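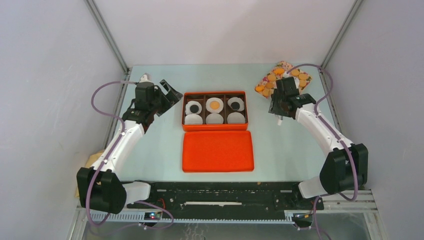 The Orange Tin

The tin came home from a rummage sale in Skimdale, divider and all. Six compartments, one lid, no instructions. My aunt declared it a game. My uncle declared it a cookie tin with ambitions -- and they had not spoken since November. 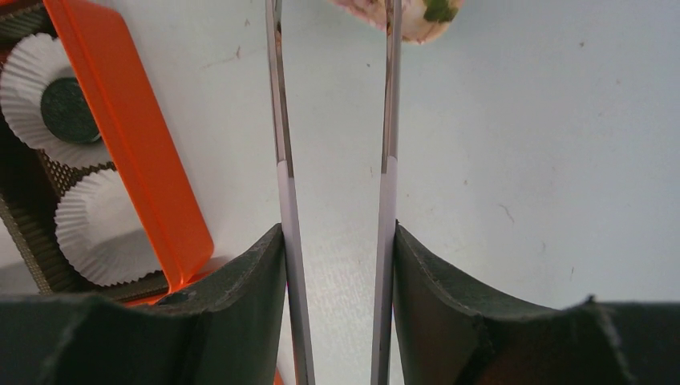 "So what goes in the front row?"

"Whatever you can't find a drawer for," said my aunt, and put her good earrings in it.

My uncle went out and bought cookies.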